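The black cloth stays

I've been using a black cloth on the long table since October. It replaced a striped one from Teltetti that had gone gray in the wash. I bought it as a remnant for 8 dollars, didn't hem it, and the edge has held up fine so far.

My main complaint is lint. Every crumb and every thread shows on black. I go over it with a sticky roller in the morning and again before dinner if anyone is coming. I don't iron it, and the wrinkles in the middle have been there since I unfolded it. 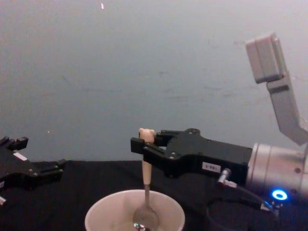 Small dishes look better on it than big ones do. I had a set of dinner plates from Farías, 52 dollars on sale, and they took over the whole table, so they went back in the cupboard. What I reach for now is the small white stuff. The spoon with the bear's head on the end of its beige handle goes with it, and it looks right in a white cup. I thought it would be too cute for everyday use. I've used it for yogurt and for stirring cocoa, and the ears haven't bothered me.

Shobha Gounder, who lives across the hall, gave me two more white bowls when she moved her kitchen around. One has a chip on the foot. I keep that one for salt. 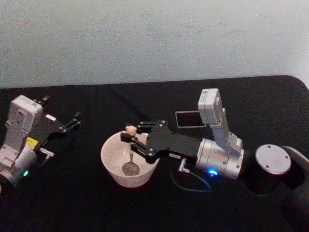
The cloth is too long for the table at one end. I tried folding the extra under and it made a ridge that cups rocked on, so I let it hang. If I cut it I would take off almost 8 inches, but my good scissors need sharpening and I haven't found a place that does it for less than a new pair costs.

I also moved the pens. They used to live in a jar by the phone and were never there when I had a list to write. A holder on the table works better. It takes up very little room and I can push it back when we eat. 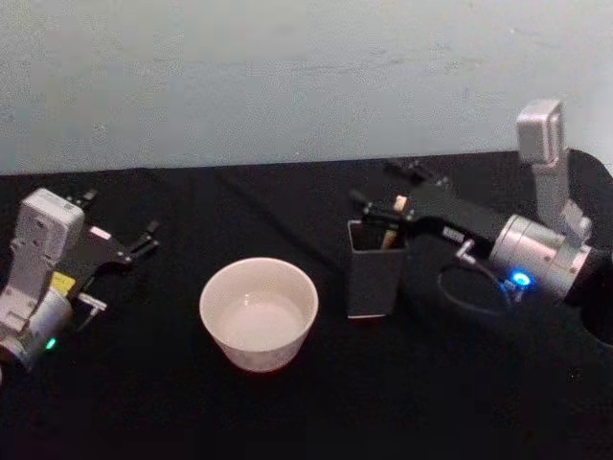

Next is the wall. Kumach has a washable paint I want to try, but a can is 90 dollars and I'd like to test a patch first. I'll probably get to it after the holidays. The striped cloth is now cut up for rags.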